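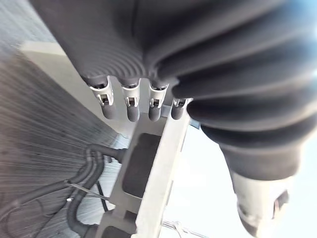 Ribbed cover and clips, fourth fingertip partly under the fold

Ticket 141
Subject: Pleated cover gritty in the folds, and one fold creeping over the end finger
Opened by: Nighat Tanoli, Skidevcombe workroom
Picked up by: Sidra Virk, Isent covers desk
Status: Closed

Nighat Tanoli, Monday, 9:10

Hello! First ticket from us, so tell me if I've filled in the wrong boxes.

We've got the dark grey ribbed cover on the hand and I love it, it's a huge step up from the plain sleeve we had before. It has stood up to a whole November of sorting out the craft stores without a tear anywhere. Two things though.

One, there's grit in it. I ran a fingernail along the inside of a fold and brought out a little line of grey dust with some sandy bits in it. When the cover bends it makes a faint crunchy sound, like stepping on sugar. We've been shifting boxes of dried clay and plaster offcuts all week so I have a fair idea where it came from.

Two, the fold above the end finger keeps working its way down. I push it back up and after a bit of use it has crept over the finger again. It's the finger on the right. The other three seem happy.

Is it safe to wash the cover where it is, or does it have to come off? And can I get it off without upsetting the little silver clips? I don't want to start pulling at things I can't put back.

Nighat

Sidra Virk, 9:45

Morning Nighat, the boxes are all fine!

I can see what you mean about the end finger, it's tucked partly under the bulge of the cover. I can also see the silver clip on all four, so you haven't lost one. What I can't judge from the photo is the state of the big rounded pleats on the right as they're a bit soft there, so I'll need you to be my eyes for those.

A few questions before you touch anything:

- Has the cover been off at any time since it was fitted?
- Does the crunchy sound come from the tight ribs, from the big pleats, or both?
- When you push the fold up, does it spring back down straight away or does it take a while?
- Has anyone used a spray on it? Polish, silicone, hand cream, anything slippery at all.

Please don't wash it yet. Dry first, always, with plaster dust. Water turns it to paste and then you really do have a job on your hands.

Sidra

Nighat Tanoli, 10:30

Ooh, glad I asked about the water, I had the bowl filled already.

Cover off before: yes, once, a fortnight ago, to get a price sticker out that had gone down inside. I put it back myself.

Sound: only the big pleats. The tight ribs are silent, I held my ear right up to them.

Fold: takes a while. Ten or so bends and it's down again.

Sprays: none that I know of. I've asked round and got blank looks.

Sidra Virk, 10:50

Lovely clear answers. The fact that you've had it off and on is my first suspect for the creeping. There's a bit of spare length in these covers and it wants to be shared out evenly over all the pleats. If it all gets pushed to one side when the cover goes back on, the last fold has nowhere to go except down over the end finger. Grit makes that worse as the folds can't close up properly.

So I think you have one problem wearing two hats. Let's clean first and then see whether the creeping is still there.

Dry clean, cover left on, everything switched off and at rest:

1. Put a sheet of paper or an old pillowcase underneath. You want to see what falls out.
2. Open one pleat at a time with your thumbs. Go gently, and only as wide as it opens by itself.
3. Brush along the fold from the middle out to the side with the Yaman soft brush. If you haven't got one, a clean wide make-up brush does very nicely.
4. Leave the tight ribs until last. Brush along their curve.
5. Don't brush towards the fingertips. You'll only drive the dust in under the clips.

No vacuum nozzle please. It grabs the fold and leaves a crease that takes days to relax.

Tell me how much comes out!

Nighat Tanoli, 12:15

Done, and WOW. A proper little heap on the pillowcase. Mostly pale dust, a few crumbs of clay, one sequin. I was so pleased with the sequin that I've taped it inside the front of our log book.

The crunch has nearly gone. There's still a tiny bit of it in one pleat, the thick one nearest the end finger. I've brushed that one three times and I think something is stuck to it rather than lying in it.

The fold still creeps. Slower, but it creeps.

Sidra Virk, 13:20

That's a great result for a dry brush. I'm jealous of the sequin.

For the stuck bit you can go damp now. Mix 2 drops of plain washing-up liquid into 600 ml of lukewarm water, dip a cloth in, and wring it until it stops dripping. Wipe that one pleat, hold it open, wipe again with a second cloth in plain water, then pat it. Leave it propped open for 5 minutes before you let it close. A rolled-up bit of kitchen paper makes a good prop. Don't forget to take it out again, I have had that ticket too.

Keep the cloth away from the clips. If they look dusty, use a dry cotton bud round the little window in the middle of each one and go lightly.

Once it's dry I'd like you to try evening out the pleats. This is the fun part:

1. Start at the side furthest from the end finger, where the ribs are tight.
2. Lay your palm flat on the cover and slide it towards you a very little, so that the slack moves off the right-hand side.
3. Work across with both hands, a pleat at a time, smoothing each one to match the one before it.
4. When you get to the last fold, lift its lower edge so that you can see the clip on the end finger clearly.
5. Check that the edge of the cover isn't pinched under that clip or sitting on top of it.

Step 5 is the one I'm curious about.

Nighat Tanoli, 14:40

Sidra, you're a marvel. It was step 5!

The stuck bit first: it was a blob of dried glue no bigger than a lentil, and it softened on the second wipe and came away in one piece. No mark left. The crunch is completely gone.

Then I did the smoothing, which took me two goes as I went too fast and ended up with all the slack in the middle like a badly made bed. Second go was much better. And when I lifted the last fold, the edge of the cover had a bit doubled under itself beside the end clip. Only on one side. I must have done it when I went in after the sticker. I eased it flat with the blunt end of a crochet hook (plastic, no point on it, I hope that's allowed).

One question while I'm here. There's a small blue-grey piece next to the end finger, just under the edge of the cover. Is it meant to be there or have I knocked something out of place? I'd never noticed it before I was down there with a torch.

Sidra Virk, 15:05

The crochet hook is very much allowed, I'm adding it to my own notes.

I noticed the blue-grey piece in your photo too. It looks to me like part of what sits underneath the cover, and I wouldn't poke at it. If it's firm and doesn't move when you brush against it, leave it alone. If it wobbles, stop and write to me before using anything, and I'll ask the people at Istville to have a look.

Now the test. Bend and straighten gently ten times, then look at the last fold. Then another ten. Then go and have a cup of tea, come back and look again. Folds that have been doubled over have a bit of memory and I'd like to know whether it stays put after a rest.

Nighat Tanoli, 16:10

Firm as anything, doesn't move. Leaving it well alone.

First ten: fold stayed up. Second ten: stayed up. Tea: had, with a custard cream. Came back and the fold had dropped by a hair, perhaps the thickness of a coin, and then it didn't go any further. I did another twenty to be sure. It hasn't moved since.

It's so quiet now! I'd got used to the crunch and hadn't realised how much noise it was making.

Sidra Virk, 16:25

A coin's thickness is fine, that's the cover settling. I'd expect it to stop there. If it creeps again, lift the edge and check for the doubled bit before you do anything else.

To keep it happy through the rest of the plaster boxes:

- Quick dry brush at the end of each day you've handled anything dusty. Big pleats only.
- Tight ribs once a week.
- Damp cloth only for things that are stuck.
- No talc. People reach for it when the folds feel tacky and it cakes.
- Next time it comes off, take a picture of the edge by each clip before you start, so you've got something to match when it goes back.

I'll leave this open overnight in case the fold misbehaves.

Nighat Tanoli, next morning, 8:55

Fold is exactly where I left it. Gave it ten bends to say good morning and it held.

I've typed up your brushing steps and stuck them on the cupboard door with the brush hanging beside them on a loop of string. The brush is from the chemist for now, I've asked for a Yaman one with the next order.

Happy for you to close this. Thank you so much, I enjoyed it far more than I should have!

Sidra Virk, 9:05

Closing with a smile. Cause recorded as: edge of cover doubled under beside end clip after refitting, plus dust and one spot of dried glue in pleats. Fixed by dry brushing, damp wipe on one pleat, slack evened out, edge laid flat. No parts sent.

Reply to this message if it comes back and the ticket will reopen by itself.

Related tickets
Cover feels tacky after cleaning
Edge of sleeve won't lie flat after refitting
Can I use talc between the pleats?
Dust in the little window of a silver clip
Crease left by vacuum nozzle
Yaman soft brush shedding bristles
Kitchen paper left inside a fold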